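Reading Aloud at Work
Notes for the Clenddale evening, 20 minutes with questions

Start with the letter. Read the first paragraph only, then stop. Wait until somebody wants the rest.

Ask who was read to as a child. Hands up. Then ask who has been read to in the last year. Fewer hands, usually. Leave it there and move on.

Slide 2
My grandmother told the same story about a lost goat for years. The goat changed color. The ending stayed the same. We corrected her when she left things out, so we must have been listening.

Point to make: people listen for what they already know, and then for what is different this time.

Slide 3
The Lerkitz group. Angelica Pascual started it with 17 people at lunch. One person reads for 15 minutes, and the others eat. No discussion afterward unless someone asks for it. Karine Bergeron read a chapter about a ferry crossing and had to stop twice. Tell this slowly. Don't explain why she stopped.

Slide 4
Choosing a text. Short sentences are easier on the reader. Dialogue is harder than it looks. Try it out loud at home first and mark where you run out of breath.

Rosaire's advice: pick something you'd be sorry to leave unfinished.

Slide 5

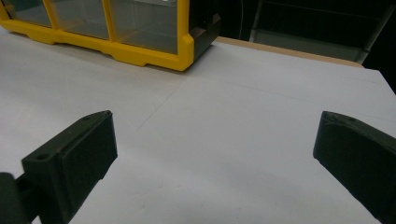 White tabletop, yellow-framed organizer at the back.

Keep this one up while they pair off. Each person tells the other about a journey that went wrong. Two minutes each, then swap. Ring the bell.

Ask for one volunteer to retell their partner's story. Thank them, and don't comment on how it was told.

Slide 6
Back to the letter. Read the rest, including the postscript. Sign-up sheet is by the door, Oldřich has pens.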